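Evaluation of the Duvovon Home Task Kit for Bed Making
Student project report, Robotics Lab Course
Colton Beaulieu and Rigoberto Sotelo

1. Purpose

Our project reviews the Duvovon kit, a software and training package sold by Drokance for humanoid robots with two arms and fingered hands. The department wanted to know if the kit is worth renewing for next year's course. We looked at setup, teaching new tasks, and how the robot handles bedding.

2. Setup

The kit comes with a license, a calibration board and a printed guide. The guide is 106 pages long and covers installation well, but the chapter on hand calibration assumes an older software version. We lost most of October to this. Drokance support answered our second message and sent a corrected file.

3. Method

We split bed making into short skills: reach, pinch, lift, pull and release. Each skill was taught by a person guiding the robot remotely, and the recordings were then used to train the controller. We ran 37 trials after training. A trial was stopped if the hand lost the fabric or if either of us pressed the stop button.

4. Observations

Reaching was the most reliable skill. Pinching was harder – the fingers often closed above the fabric or took hold of two layers at once. White bedding made this worse, and bright window light did not help. Pillows gave us less trouble than the duvet.

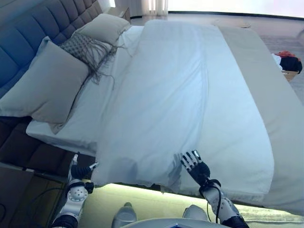

Figure 1. Right hand at the lower edge of the duvet, fingers spread.

The kit also has no simple way to correct one skill without retraining the next one. We reported this to Drokance.

5. Cost and recommendation

The yearly license is $3,000. We recommend renewing for one year if the calibration chapter is updated. The Mosquera package should be tested on the same task before a longer contract is signed. Our trial notes are in Appendix B.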